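Saturday, bench 2, late start

Picking up from Mercedes' notes. Question for the month is still the same one: can the arm do a tidy-up job that a ten year old does without thinking. Put stuff in a basket, wipe the table, stop. May list says tidy, wipe, sort. We are on tidy.

Setup same as before. Arm on the Tavares mount, Skimora build from Thursday's branch, no changes to the grip code. Retightened the mount bolts, one was loose again (the inside one, it's always the inside one). Put thread lock on it this time. Should of done that weeks ago.

10:20 — homing ok. Wrist cam ok. Ran the warmup loop 5 times, no faults.

10:45 — first block. One item per run, item put down by hand somewhere on the table, arm picks up, drops in basket, goes home. 50 runs planned, got through all of them by lunch, surprised. 13 misses. Split by what went wrong, from my scribbles:

— missed the pick, closed on air: most of them
— picked fine, let go too early, landed outside the basket: a few
— hit the rim on the way in: 2

The rim ones bother me more than the air grabs. Air grab is a depth problem and we know about it, it backs off and tries again and all you lose is time. Rim hit means it thinks the basket is lower than it is, or it thinks the opening starts sooner. Woven basket is hard for it. The edge is thick and lumpy and the inside is dark, so I think it's reading the dark part as the opening and ignoring how far the braid sticks out. A plastic tub with a straight lip would be easy. But people have baskets at home, so basket stays. Not swapping it just to get a better number.

11:50 — tried Mercedes' idea, come in from higher up and drop straight down. Slower but no rim hits in the short set I did. Did not write down the time per run, sorry. Will redo with a stopwatch.

Afternoon, wiping. Much worse then tidy, as expected.

The thing with wiping is what counts as done. For the basket job it's easy: thing in basket, yes or no. For the table it does its passes over the top and then reports finished, and it reports finished whatever the table looks like. The Zuka planner only knows where the cloth has been. Doesn't look again. So you get full coverage on the plot and specks still on the table.

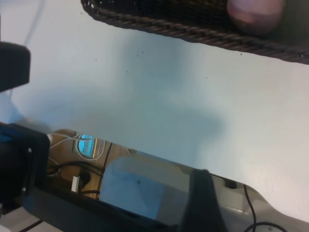 Wrist cam, bench 2. Basket at the top, note the specks on the white.

Looked at a lot of wrist views after lunch and the same things keep coming up:

1. Specks are small, and the wrist cam is tilted pretty steep over the table. Dirt detector throws out anything under its size limit. Lowered the limit, then it started flagging shadow edges as dirt. Put it back. Needs a better answer than a slider.

2. Arm shadow. The big soft shadow on the tabletop changes the color enough that the detector treats it as a different surface. Try the second lamp from the other side? Ask before moving it, the Godanach people have it set for their own stuff.

3. Table edge. It's curved and the arm sees floor and cables past it. Planner wants to keep wiping out there. I fenced it in by hand for now, a box well inside the real edge, so the outer strip never gets wiped at all. Fine for us, useless in a kitchen.

4. Cables. Floor needs sorting before Monday, me included. Clip them up.

For comparison I wiped the table myself with a damp cloth at 3:30. Quick, and I got the bits by the edge with my hand cupped under it, which I don't know how you would even write as a task. Mercedes said the cupped hand is the whole project. Maybe.

Where I think we are, for the writeup: tidy is usable if someone is in the next room and doesn't mind a second try. Would I leave it running and go out, no. Wiping it can do the motion. It can't tell clean from dirty well enough to be worth the setup time, and until it checks its own work I'd still call it a demo. Sorting not started.

To do
— redo high drop with stopwatch, full 50
— rim height: measure the basket properly, all the way round, it's not even
— look-again step after wipe, even a dumb one (before/after difference, same pose)
— second lamp, ask first
— cables
— new cloths, the old ones shed and then we are counting lint as dirt

4:40 — powered down, arm parked, e-stop in. Logs copied to the shared drive under bench 2. Mercedes has the key for the cabinet.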